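Caring for Stone Floors, Steps and Patios
Posted by Kumudini Gazi

When we moved into the house on Grasach Lane I had never owned so much as a stone coaster, and suddenly I had a stone kitchen floor, two stone steps and a patio out back that gets every leaf on the block. I cleaned all of it with vinegar for the first 6 months (I cleaned everything with vinegar in those days!) and wondered why the kitchen kept getting duller. Vinegar eats into limestone and marble, and so do lemon juice and most bathroom sprays. If you aren't sure what kind of stone you have, leave all of those in the cupboard.

What I use now is a bucket of warm water and a small squirt of plain dish soap, and I do mean small. Too much soap leaves a film, and the film grabs dirt, and then you're out there again the next weekend scrubbing twice as hard. Sweep first, and sweep well. Grit under a mop works like sandpaper. 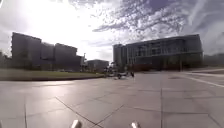 Joints need a different touch from the slabs themselves. A stiff nylon brush is the thing, the long narrow kind sold for grout, worked along the line and never across it. Keep wire brushes away — they scratch, and any bits of wire left behind will rust and stain the stone. For weeds I pour on a kettle of boiling water, wait a day, and pull them with an old butter knife. Mind your toes, and mind the roots of anything you'd like to keep.

Grease is the one that sends people into a panic. My neighbor Nimal Bhuiyan dripped burger fat all across his patio last summer, and we got nearly all of it up with baking soda and water mixed to a thick paste. Spread it on, cover it with plastic wrap, tape down the edges and leave it overnight. Scrape it off in the morning and rinse. His worst spot took three rounds, so don't give up after one.

Green slime in the shady corners comes off with a brush and soapy water if you catch it early. I'd go easy with a pressure washer. Hold it too close and it'll blow the sand right out of the joints, and then you get to spend an afternoon sweeping new sand back in, as I did.

One thing for winter: rock salt is hard on stone, and by December I have a bucket of coarse sand by the back door to use on the steps. It tracks in a bit, so put down a good heavy mat and shake it out whenever you think of it.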